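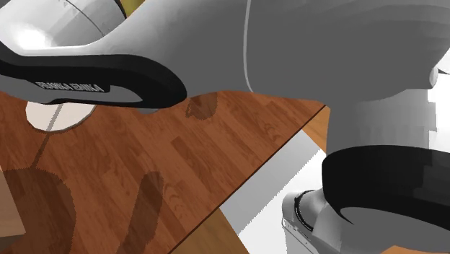
Temps de lecture : 7 min

Refaire le joint silicone de sa baignoire, proprement, en un week-end

J'ai repoussé ce chantier pendant deux hivers. Le joint de ma baignoire avait commencé à noircir dans l'angle côté fenêtre, puis à se décoller sur la longueur, et moi je passais un coup d'éponge dessus en me disant que ça attendrait le printemps. Et puis un samedi de septembre, j'ai tiré sur un petit bout qui dépassait et il m'en est resté 64 centimètres dans la main. Bon. Là, il fallait s'y mettre !

Je l'ai raté une première fois, je l'ai réussi la deuxième, et depuis j'ai refait celui de la douche, celui de l'évier et celui du lavabo de ma sœur. Voilà comment je m'y prends maintenant, avec les bêtises à éviter, que j'ai toutes faites.

Ce que je sors du placard avant de commencer

Une cartouche de silicone sanitaire, pistolet compris. J'ai pris du Floltarine blanc parce que c'était ce qu'il y avait au magasin du coin, et il m'a plu : il ne file pas, il se lisse bien, il ne pue pas trop. Vérifiez juste qu'il y a écrit « sanitaire » sur la cartouche. La première fois j'avais pris un mastic acrylique en promo, qui se peint très bien et qui n'a rien à faire au bord d'une baignoire.

Pour le pistolet, ne prenez pas le tout premier prix. J'en avais un dont la tige patinait un coup sur deux, ce qui donne un boudin en forme de chapelet. Le mien est maintenant un Faller à tige lisse, avec une languette derrière pour relâcher la pression, et c'est le jour et la nuit.

Ajoutez un cutter avec une lame neuve, un grattoir en plastique, du ruban de masquage, de l'essuie-tout (beaucoup, vraiment beaucoup), de l'alcool ménager, un vaporisateur avec de l'eau et une goutte de liquide vaisselle, et un sac poubelle ouvert juste à côté de vous. Le sac, j'insiste. On se retrouve toujours avec des doigts pleins de silicone à chercher où poser un papier plein de silicone.

Côté budget, j'en ai eu pour 16 euros sans le pistolet.

Retirer l'ancien joint

C'est la partie longue et ingrate, et c'est celle qui décide de tout le reste. Du silicone neuf n'accroche pas sur du silicone ancien. J'ai essayé, en recouvrant le vieux « juste dans l'angle, pour gagner du temps ». Trois semaines plus tard l'angle se soulevait.

Passez la lame du cutter à plat contre le carrelage, sur toute la longueur, puis à plat contre la baignoire. Allez-y doucement sur ce deuxième passage, surtout si vous avez une baignoire en acrylique comme la mienne, qui se raye rien qu'en la regardant. Ensuite, attrapez un bout et tirez dans le sens de la longueur. Quand ça vient bien, c'est très satisfaisant ! Quand ça casse tous les trois centimètres, mettez un podcast.

Pour les résidus, il existe des gels qui ramollissent le silicone. Celui que j'ai, c'est un tube Seok, à étaler au pinceau et à laisser agir le temps indiqué sur la notice. Testez dans un coin caché si votre baignoire est en plastique, et ouvrez la fenêtre. Après ça, le grattoir suffit presque partout. Je passe l'ongle (ganté) le long du bord pour sentir ce qui reste : l'œil ne voit pas la pellicule transparente, le doigt si.

S'il y a des traces noires sur le ciment des carreaux, c'est le moment de les traiter avec un produit anti-moisissures. On rince bien, et surtout on ne mélange jamais deux produits, jamais de javel avec un détartrant ou du vinaigre.

Laisser sécher (oui, toute la nuit)

C'est ici que j'ai gâché ma première tentative. J'avais tout gratté, tout rincé, j'ai passé le sèche-cheveux cinq minutes et j'ai posé le joint dans la foulée, toute fière. Sauf que derrière, dans la fente entre le mur et la baignoire, il restait de l'eau. Le joint a cloqué.

Maintenant je gratte l'après-midi, je laisse la porte et la fenêtre ouvertes, et je ne pose que le lendemain matin. Prévenez la maisonnée qu'il n'y aura pas de douche. Juste avant la pose, un essuie-tout imbibé d'alcool sur toute la longueur, des deux côtés, et on ne touche plus avec les doigts.

Remplir la baignoire

Ça paraît bizarre quand on ne l'a jamais fait, mais si. Une baignoire pleine descend un tout petit peu sous le poids de l'eau, et si vous posez le joint à vide, il s'étire au premier bain et finit par lâcher. On la remplit donc d'eau froide, on pose, on laisse prendre, et on ne vide qu'après. Pour un receveur de douche posé à même la chape, pas besoin.

Remplissez avant de dégraisser, hein, pas après. Les éclaboussures, je vous le donne en mille, vont exactement là où il ne faut pas.

Poser le ruban

Les pros s'en passent. Moi pas, et je n'ai aucune honte. Une bande sur le carrelage, une bande sur le rebord de la baignoire, avec 5 millimètres d'écart par rapport à l'angle de chaque côté. Appuyez bien sur le bord intérieur du ruban avec le dos d'une cuillère, sinon le silicone passe dessous et on obtient des petites vagues.

J'utilise le ruban Adach, qui se décolle sans arracher quoi que ce soit. Un ruban de peintre ordinaire fait très bien l'affaire si vous le retirez vite.

Couper la canule

Coupez en biais, et coupez petit. On peut toujours recouper, dans l'autre sens c'est plus compliqué. L'ouverture doit être à peine plus large que la fente à combler. Faites un essai sur un bout de carton pour sentir la vitesse à laquelle ça sort, parce que les dix premiers centimètres sont toujours moches et autant qu'ils le soient sur du carton.

Poser le cordon

On commence par un angle, le plus éloigné, et on avance régulièrement en appuyant sans à-coups. Tirer ou pousser, chacun son école. Je tire, parce que je vois mieux ce que je fais. Essayez de ne pas vous arrêter au milieu d'un côté. Si vous devez vraiment le faire, relâchez la languette tout de suite, ça continue à couler tout seul sinon (mon tapis de bain peut en témoigner).

Sur les 262 centimètres de mes trois côtés, la pose elle-même ne m'a pris que quelques minutes. Deux jours de préparatifs pour ça, on se sent un peu bête.

Lisser

Vaporisez un peu d'eau savonneuse sur le cordon, mouillez votre doigt ou une spatule de lissage, et passez en une seule fois d'un bout à l'autre. Une seule ! J'ai tendance à vouloir revenir corriger un détail, puis le détail du détail, et au bout de quatre passages il n'y a plus de joint du tout. Essuyez le surplus au fur et à mesure.

N'aspergez pas avant d'avoir déposé tout le cordon, l'eau savonneuse empêcherait le silicone d'accrocher aux parois.

Puis on retire le ruban immédiatement, tant que c'est frais, en tirant vers l'extérieur et en biais. Si une petite arête se forme sur le bord, un dernier effleurement du doigt mouillé, très léger, et on s'en va. Il faut quitter la pièce, fermer la porte et aller boire un café.

Combien de temps attendre

Suivez ce qui est écrit sur la cartouche, ça varie d'un produit à l'autre. Chez moi je compte une journée entière avant de vider la baignoire, et la première douche le soir d'après. Au toucher, ça paraît sec bien avant, mais l'intérieur du cordon est encore mou.

Quelques ratages et comment je les ai rattrapés

Un trou dans le cordon : si c'est encore frais, une noisette de silicone et on relisse la zone. Si c'est sec, découpez proprement le morceau concerné au cutter, dégraissez et refaites ce bout-là. On verra un peu le raccord en se penchant.

Du silicone sur le carrelage : laissez sécher et enlevez au grattoir le lendemain. En l'essuyant frais, je l'ai étalé sur trois carreaux.

Du silicone sur les vêtements : pareil, laissez sécher, puis décollez. Mon jean s'en est sorti, mon pull en laine non.

Une fente trop large, disons plus d'un doigt : glissez d'abord un fond de joint en mousse, un petit boudin vendu au mètre, et posez le silicone par-dessus. Sans ça, vous viderez la cartouche dans le mur.

Et pour l'entretien, un coup de raclette après la douche et la porte ouverte une demi-heure. Le reste de la cartouche, je le garde avec une vis enfoncée dans la canule ; la dernière fois, il a tenu jusqu'au joint de l'évier.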